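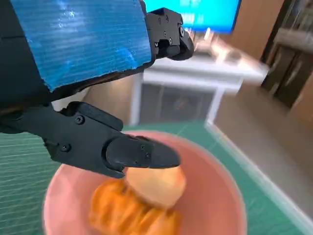
Grullalel shallow bowl and green cutting mat

Sold by Lonusix as a pair, or separately. The bowl is pink and comes in one size. The mat is green and comes in two sizes. Both parts are intended for worktops, packing benches and the sort of kitchen table that has to be cleared before supper.

Order codes
GR-B pink bowl, shallow
GR-M green mat, small
GR-L green mat, large
GR-S bowl and small mat together

The large mat is not offered in a set. Customers who want it with a bowl should order GR-L and GR-B on one order, and postage will be charged once.

The bowl

The bowl is wide and shallow, with a smooth inside surface and a rim slightly lighter in shade than the interior. The shape is meant for food that is picked out one piece at a time: rolls, small buns, peeled fruit, boiled eggs, dumplings. A deep bowl holds more, but the lower pieces are harder to reach and get pressed by the ones on top. Two or three pieces side by side is the usual load for a bowl of this form. It can be filled above the rim with light food such as crisps, though it will not then carry well.

The curve between the base and the wall is continuous. There is no step or groove inside, so a cloth or a soft brush reaches the whole surface. Round items tend to settle towards the middle and can be lifted from either side.

The colour goes right through the material. Surface scratches therefore do not show a second colour beneath. Beetroot, turmeric and tomato will mark it if left overnight. Soaking in cold water with a spoonful of bicarbonate of soda lifts most of this; what remains will fade over several washes.

Bowls stack. When stacked they should be dry, or the upper bowl may hold to the lower one by suction. If this happens, run warm water over the outside of the lower bowl and twist. Do not lever at the rim with a knife.

The mat

The mat is a flat sheet for cutting and for standing other things on. It lies flat on a level worktop without clips. On a glossy worktop put a damp cloth underneath before using a knife. The mat is the same on both faces and may be turned over when one side is worn.

Green was chosen to give a plain ground under pale food. Bread, pastry, peeled apple and white cheese can be hard to see against a white board, and trimmings are missed when wiping down. The same applies when sorting or portioning: a pale piece that has rolled out of the bowl is found at once.

Knife marks are normal and begin with first use. They do not go through the sheet. A mat should be replaced when the marks no longer come clean with a brush, or when the surface has become rough enough to catch a cloth. Serrated knives shorten its life considerably — use a wooden board for crusty loaves.

The mat must not be used as a trivet. A pan taken straight from the hob will leave a ring, and the sheet will not return to flat afterwards.

Using the two together

The bowl sits on the mat with enough grip for ordinary handling. It can still be moved by pushing against the wall of the bowl, so for one-handed work place it towards the middle of the mat and press downwards when picking up food. Tongs with rounded ends are better than tongs with teeth, which tear soft buns and leave marks in the interior.

For packed lunches, set the bowl at the side of the mat opposite the knife hand and cut on the clear part. Emanuel Furtună, who wrote the first instruction leaflet, recommended a quarter turn of the mat between batches to spread the wear. The advice has been kept in the current leaflet.

Cleaning

Wash before first use. Both parts may be washed by hand in hot water with washing-up liquid. Both may go in a dishwasher at 40 degrees, the bowl on the upper rack and the mat upright against the side. The mat should not be bent to fit between plates. Hotter programmes are not covered by the guarantee.

Do not use wire wool, scouring powder or neat bleach. Store the mat flat or hung over a smooth rail. If it has been delivered rolled, lay it face down under a heavy book until the curl has gone.

The bowl is not suitable for the oven or the grill. It may be used in the fridge. We do not recommend the freezer, as the rim can chip if knocked while very cold.

Supply

Bowls are packed in cartons of 40. Mats are packed flat in cartons of 40 for the small size; the large size is supplied in packs of 2 and travels rolled. Sets are boxed singly. Trade customers may mix cartons on one order. Orders of 1000 bowls or more are made to order and are quoted separately.

The Corkach tray, code CK-T, takes the small mat with a margin on all sides and is listed on its own page. The Marinescu lid does not fit this bowl. It was made for the earlier, deeper pattern, and the diameter is different. No lid is available at present.

Changes since the previous pattern

The bowl is shallower and wider. The foot ring has been made lower. The old pattern had a pouring lip, which has been removed; customers who used the bowl for batter should look at the jug range instead. The mat is unchanged except for its corners, which are now more rounded. Stock of the earlier bowl ended in June and cannot be matched.

Small variations in the pink may occur between batches. If a close match matters, for example for a café counter or a school kitchen, order the full number at one time and say so in the notes.

Returns and questions

Unused items may be returned in their packing. Mats with knife marks cannot be taken back. Report transit damage before washing or using the item, and keep the carton until the claim has been settled.

Questions on sizes, mixed cartons and large orders go to Delia Vasiliu at the trade desk. Please quote the order code and, for a damaged item, the batch number printed on the carton label.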